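Vorkska opens a wipe-clean wall workshop in Ferkbridge this October

Come and learn how to look after a glossy wall, from the people who spend their days painting them

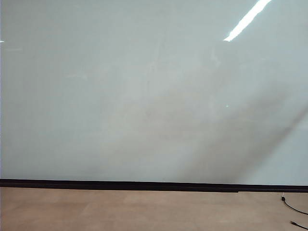 What's the best way to clean a shiny painted wall without leaving streaks?

Use a soft cloth wrung out in warm water with a small drop of washing-up liquid, work from the bottom up, then go over it with clean water and buff it with a dry cloth before it dries by itself.

I'm Corina Hubmann and I run the little paint and finishes shop called Vorkska, on the corner of Oltirgate in Ferkbridge. I get asked that question at the counter more than any other, usually by someone who has just painted a kitchen or a playroom in a lovely soft grey-green and is now scared to touch it! So from October we're running free evening sessions in the room behind the shop, starting at 6.30pm, and I'd love to see you there.

Pale, glossy walls are having a bit of a moment round here. They bounce the light about, they make a narrow room feel less narrow, and they wipe down far more easily than matt. They also show things. A bright ceiling light will draw a hard white line across them, and smudges you'd never spot on a flat finish come up the minute you stand to one side. I've got a wall like that at home and I still catch myself rubbing at it with my sleeve (please don't do this, it makes it worse).

Sombat Thongdee, our decorator, will be leading the practical half. He'll go through washing, drying and what to do about greasy patches near a cooker, and then he'll talk about getting a smooth finish in the first place — thin coats, a decent roller and a lot more sanding than anybody wants to do. Kirsten Kirkegaard is looking after the colour half. She's very good on how one pale green can look minty in the morning and nearly beige by teatime, so bring a photo of your room and tell her which way the window faces.

Each session lasts 3 hours with a break for tea, and we've asked 109 customers what they want covered, so there's a fair bit to get through. Cloths and test boards are provided. Old clothes are a good idea, especially if you're having a go with the roller.

"I wanted it to feel like asking a neighbour," says Sombat. "Bring the wall that's annoying you, or a picture of it, and we'll work out what to do."

Places are free but do book, as the back room is small. Pop into the shop or leave your name with Chanida Wiriya at the till, who is also the person to speak to about step-free access and parking. Press are very welcome to come along and have a go with a roller too.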